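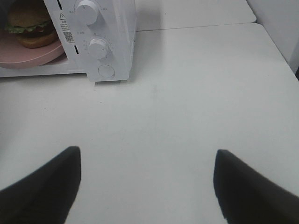

**Short times on a dial microwave, and food cold in the middle**

**Ulley**

We moved into a rental in Bromov in summer and the kitchen came with a basic microwave with dials. I'm used to buttons. Two things I can't sort out.

First, anything under 2 minutes seems to be a guess. I set what I think is one minute and sometimes it dings almost straight away, other times it runs long enough to turn a bread roll to rubber. Second, leftovers come out scalding at the edges and cold in the centre, mostly lasagne and rice. I've been running it on high because I can't work out what the lower settings are good for. The landlord has no manual for it. Is the timer faulty, or am I using it wrong?

I'd rather not ask for a new one unless it's broken. We're on the lease until April and after that it's someone else's kitchen.

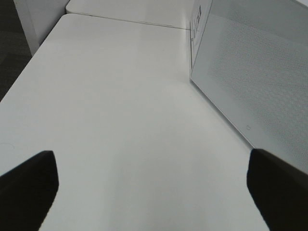 **Skakemora**

Probably not faulty. A lot of mechanical timers are wound by the turn of the knob and they're vague at the low end. Turn it well past the time you want, then bring it back to the mark. I do this on mine at home and it's close enough for porridge. For anything really short, say 20 seconds for butter, use the clock on your phone and open the door when it's up. Then wind the dial back to zero before you walk off, or it may keep going the next time the door is shut.

If you want to check it, set five minutes and time it against your phone. A few seconds out is nothing. A full minute out, tell the landlord.

**Baláž**

Had the same cold lasagne problem for years. Medium power, longer time. Cut it up first, leave the middle of the plate clear if you can, cover it, and let it sit for a bit after.

Rice needs a splash of water and a lid. Also check the turntable is turning, if yours has one — mine had jumped off its ring and I didn't notice for months.

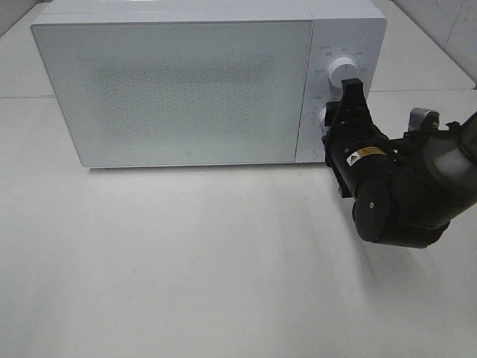

*Page last edited: Mar 14, 2020*

**Ulley**

Thanks both. Winding past and back has fixed the short times, and over five minutes it's only a few seconds out, so the timer is staying. Lasagne on medium took longer than I'd like but it was hot right through. I stuck a meat thermometer in the centre and it read over 60, and I gave it another minute anyway.

Still haven't got rice right. It's either wet or hard at the edges. How much water for a bowl of up to 400 grams?

**Skakemora**

A couple of tablespoons. Break up the lumps with a fork before it goes in, stir halfway, and make sure it's steaming all the way through. If it's been in the fridge more than a day I wouldn't bother with it.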